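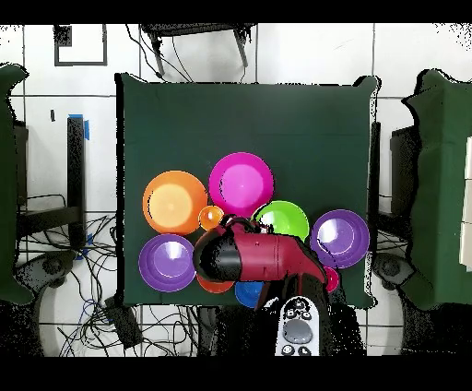 3. Method

3.1 Task and workspace

The task studied in this project is the sorting of plastic tableware by size: plates are to be stacked at the far side of the table and bowls placed separately to one side. The work surface is a square table covered with a dark green cloth. At the start of each episode the dishes are grouped in the near half of the cloth and the far half is left clear for the stacks. Colours are mixed and do not indicate where a dish should go. Both large plates and small bowls appear in orange, so a policy that sorts by colour alone cannot complete the task.

The start layout was changed between episodes by Glória Salgado, who did not operate the arm. Dishes were allowed to lie close together, but no dish was placed on top of another at the start.

3.2 Collecting demonstrations

Demonstrations were recorded by two operators, Szabolcs Vass and Cameron Semple, using handheld controllers. Each operator completed 10 practice episodes, which were discarded. Episodes in which a dish fell from the table were also discarded and repeated with the same layout. Images and joint positions were stored together, and the head view was the only view given to the policy.

We call the full set of recordings Histville and the reduced set Jinetdale. Jinetdale contains only those episodes in which the operator moved the arm back from the dishes after every placement. The two sets were trimmed to the same number of time steps before training.

3.3 The occlusion problem

In the head view the arm often covers part of the group it is working on. With the arm across the near half of the table, a plate may be reduced to a thin crescent of rim, and a small bowl to a sliver beside the wrist. At that size the two classes are hard to tell apart. Glare on the plate centres adds to the difficulty, as a bright patch may be read as the highlight on a bowl.

Our hypothesis was that a policy trained on Jinetdale would make fewer class errors, as it would learn to withdraw the arm and look again before choosing the next dish.

3.4 Training and test procedure

The same network was trained on each set with the same settings. Training was run on the shared department machine, Cokia. Each policy was then tested on 20 start layouts that did not appear in training. A trial was stopped when all dishes had been moved, when a dish left the table, or when the arm made no contact with a dish for one minute. Trials were scored by Mafalda Pacheco from the recordings, without knowledge of which policy was in use.

4. Results

The Histville policy completed 7 of the 20 layouts with every dish in the correct place. The Jinetdale policy completed 10. Of the layouts that the Jinetdale policy failed, 6 ended with a dish leaving the table and the remaining 4 with a class error.

Class errors under the Histville policy occurred mostly when the arm had stayed low over the group after the previous placement. In these trials the next grasp was started while the target was still partly hidden. The Jinetdale policy withdrew the arm in most cases, but its trials were slower, and it sometimes withdrew twice before grasping.

Failures at the table edge were present under both policies. They were linked to grasps on the plate rim where the fingers pushed the plate outwards before closing. Withdrawal of the arm has no effect on this type of failure.

5. Limitations

The number of test layouts is small and the difference between the policies should be treated with care. All trials used one set of dishes and one cloth. Room lighting was not controlled, and trials held late on Friday afternoon had weaker daylight than the rest. A second fixed view would reduce the occlusion directly, but we did not have time to calibrate one. The recordings have been passed to Celeste Godinho, who will repeat the comparison with a side view added.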